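I bought the Previk hand controllers with my own money, 1,998 dollars for the pair, and I've been putting off writing this up until I'd done more than play with them. Well, now I have! My test job was a cork board with a wooden frame, some green sticky notes and a box of pins. Get the two arms to pin a note by its corners. It sounds like kindergarten, and it took me most of a week to get demos I wasn't embarrassed by.

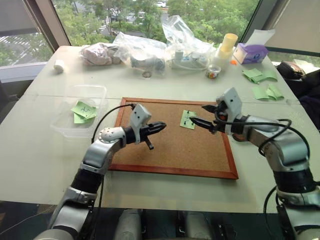 Pilloscombe, February 10, 2026

Let me start with what I love, which is the feel. You hold one grip in each hand and the arms go where your hands go, and the lag is small enough that I quit thinking about it by the second morning. The trigger closes the fingers smoothly all the way down. With my old Ollotness set there was a dead spot halfway and then everything snapped shut, and you can guess how well that goes with a pin (I found them under my desk for days).

The scaling dial is the best thing in the box. Turn it down and a big sweep of your wrist becomes a tiny move at the fingertips, so you can creep up on the corner of a note and get the point where you want it. I do wish it remembered the setting! Every time you start a new recording it goes back to full speed, and I've jabbed the cork harder than I meant to more than once.

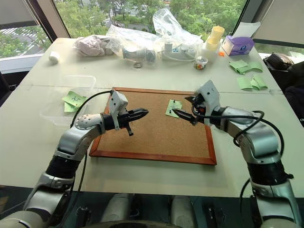 Pushing straight down is where I struggled. There's a little buzz in the grip when the arm meets resistance, but it's the same buzz for a light touch and for leaning on the thing, so you end up going by eye. My friend Remedios Sepúlveda came over and tried it, and she was better than me inside an hour, mostly because she moves one arm at a time and parks the other. I copied her. My demos got slower but a lot cleaner, and I threw away far fewer of them.

The recording software is called Shih and it's okay. Start and stop are on the left grip, great. Trimming the end of a take means going back to the laptop and dragging a fiddly little slider, not so great. I kept 26 good takes in the end, and exporting them went fine except for one that came out with the left arm's data missing. I still don't know why, and support hasn't answered.

Comfort: my shoulders were done after forty minutes or so. Get a chair with arms. The straps are scratchy too, so wear long sleeves.

Would I buy them again? Yes, though I'd skip the carrying case, which brings the total to 2,161 and has a zipper that sticks. If you mostly teach big pick-and-place stuff, cheaper grips will do you fine. For small fussy two-handed work these are the nicest I've used. Four stars out of 5, and I'd bump it up if they fixed that dial.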